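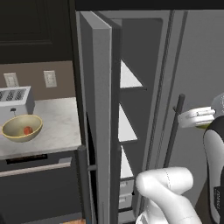

Kerken Doors: simulated appliance-opening demonstrations

Data card, revised 20 October 2021
Maintained by Muireann Mac an tSaoi and Treasa Madigan

What is in it

Short demonstrations of a simulated arm with a parallel gripper working on hinged kitchen appliances, mostly refrigerators with two side-by-side doors. Everything is rendered. There is not a single real refrigerator in this set, and if your question is whether a policy trained on it will open one, our answer is that we don't know and you should be suspicious of anyone who says they do.

There are 37 kitchen layouts. That number looks better than it is. The layouts share a small pool of cabinets, counters and handles, and after a while you start to recognize them. Treat them as 37 arrangements of the same parts. Six are held out for testing, and those share parts with the training layouts too, so a good score on the held-out six says less about new kitchens than we would like.

Each episode has camera frames, joint positions, gripper opening, the angle of every door hinge, and one line of instruction text. Hinge angles come straight from the simulator and are exact, a luxury you will not have on hardware. We suggest using them for scoring and keeping them out of the policy's input.

How it was collected

Demonstrations were driven by hand in the Hikano simulator by four operators. Pádraig Ní Chonaill wrote the control mapping and drove the largest share. Operators could restart an episode at any time, and restarts were thrown away. We regret that. The discarded attempts would have been the most useful part of the set for anyone studying recovery from a bad grasp, and we can't get them back.

Starting states vary. In many episodes one refrigerator door already stands partly open while the other is closed, and the instruction may concern either. We put these in after an early model learned to pull on whatever handle was nearest to the gripper and scored very well doing it. Mixed starts brought the score down a good deal, and we think the lower number is the more believable one.

Things to distrust

Handles. Nearly all of them are vertical bars with a gap behind them wide enough for open fingers. Real kitchens have recessed grips, knobs and flat lips. A model trained here has learned bar handles.

Door forces. The hinges have a constant friction value and no magnetic seal. The first hard tug that a real refrigerator needs is missing altogether. Cillian Ó Ceallaigh tried adding one in April and the gripper slipped off in most replays, which tells you how lightly the original demonstrations were holding on.

Success labels. An episode is marked successful when the hinge passes a threshold angle, and nothing else is checked. An arm that shoves the door from the side with its wrist gets the same label as one that grips the handle and pulls. We reviewed 66 successful episodes by eye and found 4 of the first kind. They are flagged. The rest of the set has not been reviewed, so assume there are more.

Counter objects. Bowls, fruit and toasters are there for visual variety. They have collision shapes, but no task in this release involves them. Please don't cite the set as covering clutter.

Self-occlusion. The arm's own links often cover part of the doors, and in some views the fingers come in from one side with only a portion of the arm showing. We kept these episodes. Whether they help is an open question — the one comparison we ran was too small to settle it, and we haven't repeated it.

Instruction text. Written from templates. "Left door" and "right door" always mean left and right as the camera sees them. An older batch used the robot's side; Áine Ó Dubhghaill found the mismatch and corrected it, but if you downloaded before this revision, download again.

Suggested use

Pretraining, debugging a pipeline, comparing two methods under the same conditions. Report results per layout, since averages hide the two or three layouts where everything works.

Known issues

The Drorncombe layouts load with the wrong friction value unless the config file is read first. Depth is missing from a few episodes, listed in missing_depth.txt. The replay script ignores the random seed; a fix is pending.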